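Chapter 7
Chores and Machines: How Far Have We Come?

In this chapter you will learn
why a kitchen is harder for a machine than a factory line
how a chore is divided into steps, and how each step is judged
what "success" means in a report, and what it can hide

7.1 The bowl and the car door

A robot in a car plant can fit the same door all day and all night. Ask the same kind of arm to clear a breakfast table and it becomes slow and unsure. Students often find this strange. The door is heavy and costs a lot of money, while the bowl is light and a small child can carry it.

The difference lies in what is known before the work begins. In the plant, the door arrives at the same place, in the same position, under the same lamps. In a home, the bowl may be anywhere, and other things stand near it. Its metal surface also reflects the light, so that a camera may receive a wrong idea of where the rim is. Engineers call the first kind of place structured and the second kind unstructured. We shall use both words often.

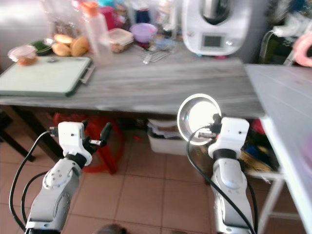

Figure 7.1 A steel bowl held in front of a kitchen table, with bread rolls and food containers behind it.

7.2 Dividing a chore into steps

When we say "clear the table", we speak of one task. For a machine it is a chain of small tasks: find the object, decide where to hold it, reach, close the fingers, lift, carry, put down, let go. Each of them can fail. In the Pirnham kitchen trials, which we shall follow through this chapter, the planners wrote down 39 such steps for one ordinary table. A person who does the same work would probably name three or four.

The steps also depend on each other. If the fingers close a little too high on a bowl, the lift may still go well, but the bowl turns during the carrying and its contents are lost. The mistake was made early and was seen late. For this reason a good report does not give only the final result. It says at which step the trouble started.

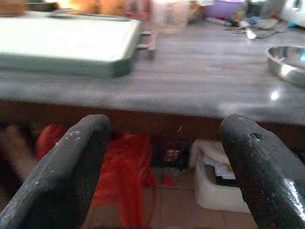 Small objects bring a further difficulty. A spoon lying flat on a worktop offers very little to hold. People push it with one finger to the edge, or press down one end so that the other rises. We do these things without thinking, and so we forget to teach them. In September the Pirnham team made 156 attempts at picking up cutlery, and 31 of them ended with the spoon or fork in the correct place. The same team had much better results with cups.

7.3 Who decides that a chore is done?

Suppose a machine carries a pot from the table to a stool and puts it down safely. Is the chore finished? The engineer may say yes. The person who lives in the house may want the pot somewhere else, or may need the stool to sit on. Tests of household machines must therefore fix the goal in advance, in words that both of them accept. In practice this takes longer than one expects.
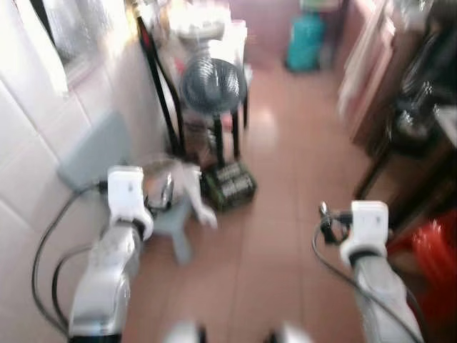 Sharada Bangera would put the question in another way. She writes that she has no interest in whether the machine can move a pot once; she wants to know if she could leave the house while it does so, and come home to a kitchen she can cook in. By this measure, in her opinion, no machine she has read about is ready, and she would still choose a good dishwasher.

Her measure is stricter than the one used in most reports, and we shall come back to it in section 7.6. Before that, we must look at how a machine learns to hold things at all.

Before you read on

Choose one chore that you did today. Write down its steps as if for a helper who has never seen a kitchen. Then mark the steps where you used your sense of touch more than your eyes, and keep the list for the exercise in section 7.4.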